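Home | Galleries | Desk Things | Paper | Archive | Contact

We use cookies to remember your settings. Accept or manage your choices.

The desk tidy, tested against my better judgement

April 19, 2020

I have never believed in pencil cases for grown-ups. A mug does the job, and when the mug is full you throw something away. But readers of this page keep writing in to tell me that a proper hinged case with compartments has changed their working day, and after more than 2,000 words of this from one man alone (Barnabás Juhász, you know what you did) I agreed to look into it.

The claim, as Barnabás puts it, is that a case with a lid makes you choose. You keep one pen, one marker, one rubber or block of sticky notes, and whatever flat bits you can slide in beside them. Everything else goes in the drawer. He says he has kept to this since June and has bought nothing new for his desk in that time. I have seen his desk. I have questions about the drawer.

So this gallery is a short one, about a white plastic case and what goes in it. The shops have plenty to say on the subject. Skostora will sell you a desk organiser with 9 separate sections, which is eight more than most of us will ever put anything sensible in. Zemell does a felt one that picks up every crumb in the building. Both come with a leaflet about focus. I read the two leaflets and was thinking about lunch by the second page.

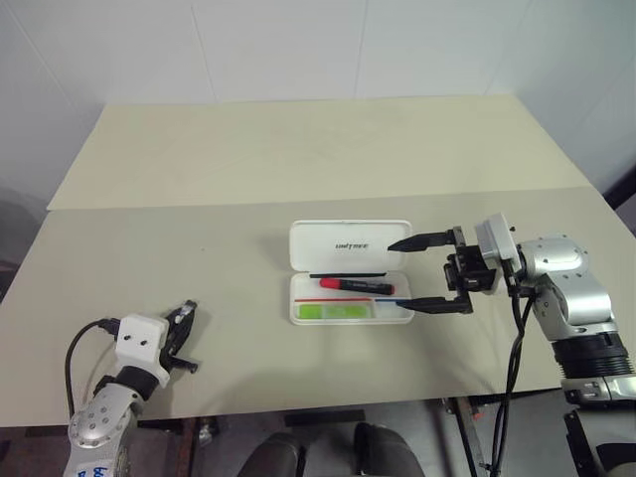 My first complaint is with compartments in general. They're always drawn up by somebody who owns different things from you. The small square ones are too short for a pen and too deep for paper clips, so you end up chasing the clips round the corners with a fingernail. One of them stays empty for good, or else it fills up with foreign coins. Long trays I mind less. A pen lies down in a long tray and you can see it, and I'll give the hinged lid some credit too, as long as it stays up when you want it up. I had a tin from Nowicki that used to drop shut on my knuckles, and I went back to the mug within the week.

My second complaint is the marker. A marker is fat. It rolls about, it lies crossways, and it takes up the room of two or three pencils, and most people who carry one don't own a whiteboard. I asked Barnabás when he had last written on a whiteboard at home and he said that wasn't the point. He uses his for labelling boxes, it seems, and then complains that the labels rub off. Of course they do! They're meant to.

I will say this for a red one with a red cap, you do know what you're picking up. I've had black-capped markers that wrote blue, and a set from Tumidden where the caps had all been swapped before I got the packet open. A cap that matches the ink is a low bar, but there we are - I can't swear to the ink in this one.
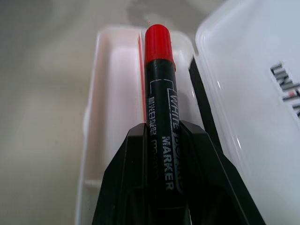

Whiteboard marker, red cap, black barrel, with the open white box behind. The lettering says what it's for, in case of doubt.

Have I been won over? A bit, by the long tray. I'd still want to see one of these after a year of proper use, with ink on the inside and the hinge gone white where it bends, before I told anybody to spend money on it. The mug stays where it is for now. Barnabás has offered to send me his spare case, and I'd like to know why a man who keeps so little on his desk has a spare.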